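Subject lines: what we learned from Magesa's spring mailing

The garden supply shop Magesa sent the same May offer under two subject lines, one a question and one a plain price.
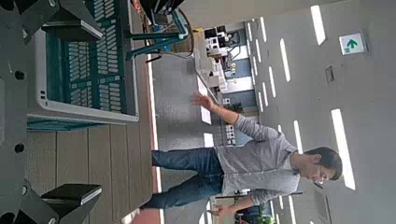 By Covadonga Ibarra | August 2025

The price line went to 411 subscribers and drew 137 opens. The question did worse on an equal list - and most of its clicks went to the unsubscribe link.

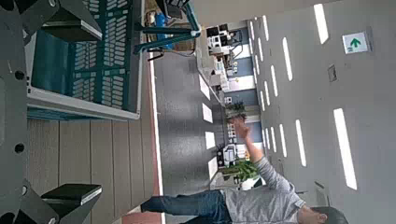

Ilídio Paiva wrote in to say one mailing proves little, and he would run it again before changing a template.
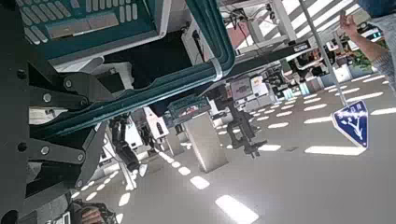
The second test goes out with the fall catalog, same lists, lines swapped.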